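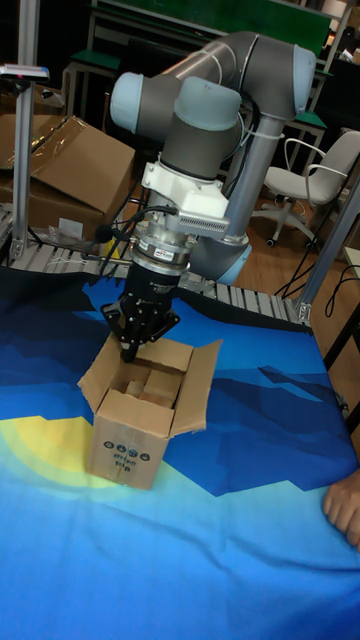

My town has discovered its soul, and it would like the files in landscape format. The public library in Warard is asking residents for pictures of "places of meaning," to be gathered in an online archive by the end of July. I have nothing against places of meaning. I have several, and one of them sells doughnuts.

What bothers me is the form. To submit a photo you must choose a category, and there are 18 of them. Church is one. So are temple, cemetery, roadside memorial and, God help us, "nature (sacred)." Below that is a box marked "nature (other)," and I spent longer than I'd like to admit trying to decide which one the creek behind the Boltbridge plant belongs in. My grandmother was baptized in that creek. It also smells like a radiator.

I know why the boxes exist. An archive with no categories is a shoebox, and I have inherited enough shoeboxes to know how that goes. But a form teaches people what counts before they have had a chance to say. Hand someone a list that starts with "church" and you will get churches — the same three, from the same corner of the parking lot, at sunset.

The library posted its early results last month. Of 463 pictures received, most were buildings, and most of the buildings had their doors shut. They're handsome buildings. I've been to weddings in two of them and slept through sermons in the third. Still, the inside is where the casseroles are, and the arguments about the thermostat, and the man who has sung half a beat behind everyone else since I was a child. None of that shows from the parking lot.
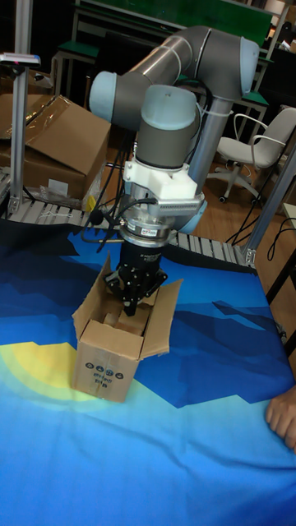

Over in Okow they tried it differently. People were asked for one picture and a paragraph, with no categories, and the sorting was left for later. They ended up with 772 entries and, I am told, a terrible headache. They also ended up with a kitchen calendar marked with fast days, a bus seat where somebody says her prayers on the way to work, and the back table at Pongsiri, where a family has eaten the same meal on the same anniversary for longer than the restaurant has had its current roof.

I'd rather have the headache. Sorting is dull work, but it can be done by people who are paid to do it, after the rest of us have finished talking.

So I sent in the creek. I left the category blank, and the website turned red and wouldn't let me continue. I picked "nature (sacred)," then went back and changed it, then changed it again. It's in there now under "other," with a note to the librarian that runs to two pages. She has my phone number if she has any questions.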